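# Araújo House refurbishment: progress report to the Greritent Fund

Prepared by Rosimeire Mendonça, site manager, for Hooman Dehghan. Covers work up to the end of April.

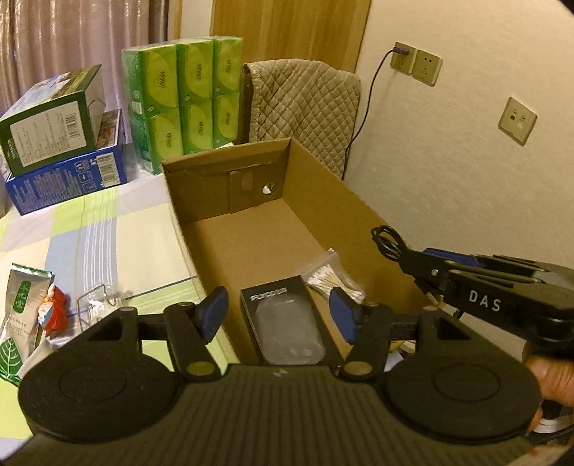

## Where we are

The ground floor is finished apart from decoration. The first floor is plastered and the second fix electrics are under way. The roof was signed off by building control at the start of the month and the scaffold on the street side has come down. The rear scaffold stays up until the gutters are done.

We are 4 weeks behind the programme you approved. Two of those weeks went on the rotten floor joists in the back room, which I reported last time. The other two are down to the windows (see below).

## Work done this period

- Old lime plaster taken off the stair wall and replaced, 40 square metres in all
- New joists and floorboards in the back room
- Soil pipe moved to the outside wall and tested
- Kitchen units fitted on the ground floor, worktops still to come
- Loft insulation laid, except above the landing where the electrician needs access
- Front step rebuilt and the ramp formed beside it

The ramp came out slightly longer than drawn. The pavement is lower than the survey showed, and the extra length keeps the slope within the rules. The architect has marked up the drawing and a copy is in the shared folder.

## Windows

Stemik delivered the front windows complete and they are in. Two of the rear windows arrived with the wrong opening side. Stemik accepted the mistake and is remaking both at its own cost. The openings are boarded and the rooms behind them can't be painted yet, so the decorator has been moved to the ground floor.

I have asked for a firm delivery date and have not had one. If there is no answer by the next site meeting I will ask the contractor to serve notice under the supply order.

## Money

The grant is being spent in line with the agreed headings. Changes this period were:

- Extra joists and boards: £1,350, taken from contingency
- Additional drainage fittings: £600, taken from contingency
- Longer ramp: no charge, agreed with the contractor

Contingency still has enough in it for the known risks. The one I would watch is the rear wall. There is a crack above the lower window which the engineer wants to look at again once the scaffold boards are lifted. She thinks it is old movement. If she is wrong it will need stitching, and I will send a price before anything is ordered.

## Neighbours and access

Deliveries were moved to after 9.30 following a complaint from next door about the shared passage. The skip has been swapped for a smaller one, and the passage is now clear for bins. No accidents or near misses were recorded.

## Next period

1. Finish second fix electrics and test
2. Fit worktops and tile the kitchen
3. Ultport to commission the boiler and hand over the certificates
4. Rear windows, if delivered
5. Gutters, then rear scaffold down

## Decisions needed from you

Please confirm whether the fund's plaque is to go inside the porch or on the street wall. The street wall needs consent from the council and we would have to apply soon. I also need your agreement to move the handover back by the 4 weeks, so that the contractor's dates can be reissued.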